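Sernurton Snack Packing Group
Minutes of the May meeting

Meeting opened at 6:40 p.m. in the ground floor packing room. A quorum was present. The minutes of the previous meeting were accepted with one correction: under item 4, "outer cartons" should read "inner trays".

1. Matters arising

1.1 The second set of shelves has been fixed to the wall. The lowest shelf sits 14 inches off the floor and clears the tape bin.

1.2 The Jinov invoice for cartons has been paid. A credit for the crushed bundle is still outstanding. To be raised again with Jinov before the next order.

1.3 The request for a second door key was refused by the building. Access remains through the side entrance until 9 p.m., and through the front desk after that.

2. Stock report

2.1 Opening stock was 2,789 single packets across all lines. Closing stock on the night of the count was 1,148. The difference agrees with the dispatch sheets except for one sheet from the Mindora order, where the line total was written in the wrong column. The sheet has been corrected and initialed.

2.2 Cartons on hand: 229, flat, all of the small size. The large size is finished. The meeting discussed whether to reorder the large size or move to the small size for everything. Points made:

Large cartons take longer to fill and are more often sent out with a gap at the top.

Small cartons cost more per packet shipped, but the difference is less than the cost of the filler paper used in the large ones.

Two of the regular addresses have asked for large cartons because they store them on deep shelves.

Agreed: small cartons as standard. One bundle of large cartons to be ordered for the two addresses concerned. To be reviewed after the next two orders.

2.3 Short-dated stock. Packets with less than six weeks remaining are to be kept on the top shelf, left side, and packed first. The red dot labels are no longer used. The date is to be written on the shelf card in marker.

3. Mindora order

3.1 The order is for 842 mixed packets, to be collected on Sunday at 10 a.m. The mix is as per the sheet sent by Mindora and is not to be changed at the table. If a line runs short, the carton is to be set aside with a note on top and left open.

3.2 Mindora has asked that packets of the same kind be kept together inside each carton. At present they are mixed as they come to hand. Discussion on how much time this adds. Two methods were put forward: sorting into trays before packing, or packing one kind at a time down the whole row of cartons. The second was preferred, on the ground that the trays take up table space needed for the cartons.

Agreed: one kind at a time, down the row. Cartons to stay in the same order on the table until all kinds are in.

3.3 Mindora will supply its own address labels. Labels go on the short side. Labels on the top flap were scraped off in the last collection and two cartons had to be opened to find out where they were going.

4. Packing table and layout

4.1 The layout was gone over at the table. Open cartons are to stand at the left, loose packets in the middle and to the right. This suits most of the people who pack, who pick up with the right hand. Anyone who prefers the reverse may turn the layout around at the far end, provided the whole of that end is turned and not a single place.

4.2 The painted tabletop is to be kept. A proposal to cover it with brown paper was withdrawn. Paper slides, and small packets get under it.

4.3 Tape is not to be stuck to the table edge between cartons. It lifts the paint. Tape dispensers are to be used, and the spare one is in the drawer under the sink.

4.4 Lighting. The tube over the far end flickers. Reported to the building twice. To be reported a third time in writing.

5. Handling of packets

5.1 Several packets were returned from the last order with split seams. The returns were looked at. All of the splits were along the top crimp, and most were on packets that had been packed upright with others pushed down beside them.

5.2 Agreed handling, to be written on the wall card:

Hold a packet by its two sides, at the middle. Do not lift it by the crimped end.

Lay packets flat in the carton. Stand them up only in the last row, and only if they stand without being pushed.

Do not press down on a full layer to make room for another. Close the carton and start the next one.

Put any packet with an open seam in the gray bucket and mark it on the sheet.
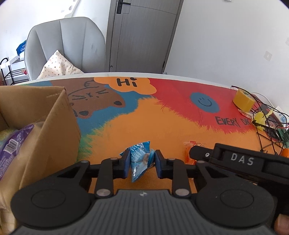

5.3 Imported lines. The printing on some of the packets is not in English, and new packers have been sorting them by color. This works for most lines but not for the two blue ones, which differ only in the small print. A key card is to be made with an empty wrapper of each kind taped beside its line name. The card is to be fixed above the table at reading height, clear of the light switch.

5.4 It was asked whether creased packets count as damaged. They do not. A packet is damaged if the seam is open, if the print showing the date cannot be read, or if the contents can be felt to be crushed to powder. Creases alone are to be ignored.

6. Supplies

6.1 To order: tape, clear, two inch; markers, black; one bundle of large cartons as under 2.2; filler paper, half the usual quantity.

6.2 Angelovski has quoted for filler paper on a roll in place of the flat sheets. The roll is cheaper by weight but needs a stand and a cutter - the stand is not included in the quote. Deferred until a price for the stand is received.

6.3 The hand scale reads high by half an ounce when the battery is low. Battery to be changed before each collection. Spare batteries are in the tin marked "clips".

7. Cleaning and waste

7.1 The table is to be wiped down at the end of each session and left clear. Part-filled cartons go on the bottom shelf with the sheet folded inside.

7.2 Cardboard waste is collected with the building's own. It must be flat and tied. The last lot was left behind for being loose.

7.3 The floor under the far end is to be swept before the chairs are put back. Crumbs were found behind the radiator.

8. Any other business

8.1 The stepladder has a worn foot. Not to be used above the second step until replaced. A price is to be found for a replacement foot and for a new ladder.

8.2 A request was made for a later start in the summer. No objection. Start to move to 7 p.m. from the next meeting; the access time in 1.3 still applies.

Actions

Raise carton credit with Jinov.
Order supplies listed in 6.1.
Write to the building about the light tube.
Prepare wall card (5.2) and key card (5.3) before the Mindora session.
Ask Angelovski for the price of a roll stand.
Price ladder foot and ladder.

Meeting closed at 8:05 p.m.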